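Venton Living Room Word List, read me first

Last touched in March. Written fast, sorry, will tidy.

What it is
A list of 3,548 words and short phrases people use for things in the front room. Sofa / settee / couch, that sort of thing. Each one has the town or area it came from, a rough age band for the speaker, and a sentence using it if we got one. English only. Spoken words, not shop words, though see below on shop words.

What's in the folder
words.csv - the main list, one row per word per place
places.csv - place names and which of the 12 areas we put them in
notes.txt - odds and ends, arguments, spellings we couldn't settle
old/ - don't use, kept so older links still work

Columns in words.csv
word - as the person said it, lower case
thing - plain label, e.g. sofa, telly stand, rug, footstool
area - number 1 to 12
age - under 30, 30 to 59, 60 and up, or blank
sentence - may be blank, often is
sure - y or n. n means whoever typed it up had doubts

Where the words came from
Mostly paper forms left in libraries and two launderettes, the rest by phone. Fatemeh Ranjbar did the typing up and most of the phone calls. The Symonenko list (older, 80 words, all from one village) was folded in whole and is marked S in notes.txt. We did not re-check it. Spellings there are as found, including some that are probaly wrong.

Names for the thing the telly sits on
This took longer than everything else put together. Telly stand, telly table, unit, TV unit, cabinet, sideboard, "the low thing". Older speakers say cabinet even where there are no doors on it. Under 30s mostly say unit. Area 7 says bench, nearly all ages, and we have no idea why. For now they all go under telly stand in the thing column, with the exact word kept in the word column. So filter on thing if you want the lot, on word if you want one. 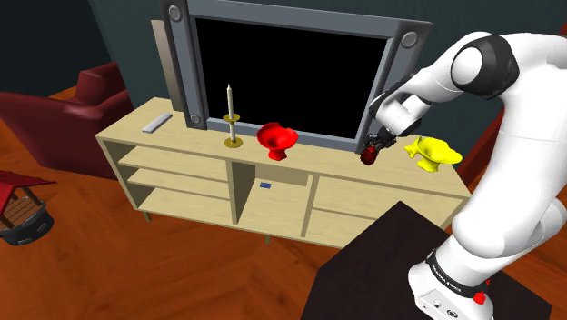 Fatemeh Ranjbar thinks lumping them together was a mistake: a sideboard is for plates, she says, and putting a telly on one doesn't change what it's called. She'd split sideboard out and leave the rest. Fair point. Not done yet, it would mean going back through the forms for area 3 and half of those are in a box in Dornano. If you need sideboard seperate now, filter on the word column and check the sentence, plates or telly is usually clear from that.

Shop words
Left out where we could spot them. If somebody gave a catalogue name (Sedent came up a lot for armchairs) we kept it only when they used it as an ordinary word, "sit in the sedent" and so on. Lower case then. Judgement call every time, argue with us.

Known problems
- Areas 4 and 9 are thin. Don't draw maps from them.
- Age blank for most of the launderette forms, the box was on the back and people didn't turn over.
- Settee and setee both in there, same word, not merged.
- "Pouffe" has 7 spellings. All kept on purpose.
- Some phone sentences were tidied up by the typist. Fine for meaning, no good for grammar work.

Not good for
Saying how common a word is across the country. People who fill in a form about sofas like talking about sofas. Also not for accents, there are no recordings.

Privacy
No names, no street addresses. Two sentences mentioned a neighbour by name, both cut. If you find another one, tell us and it goes the same day.

Using it
Free to use and change. Say it came from the Venton list and say which version, the number is on the first line of words.csv. Commas inside sentences are in quote marks, so open it properly or the columns slide.

Still to do
- split sideboard (see above)
- merge settee/setee
- hearth words, forms are in, nobody's typed them
- curtains v drapes, maybe

Corrections
Put them in notes.txt at the bottom, with the row and what it should say. Please don't edit words.csv directly, it gets rebuilt from the forms and your change will vanish.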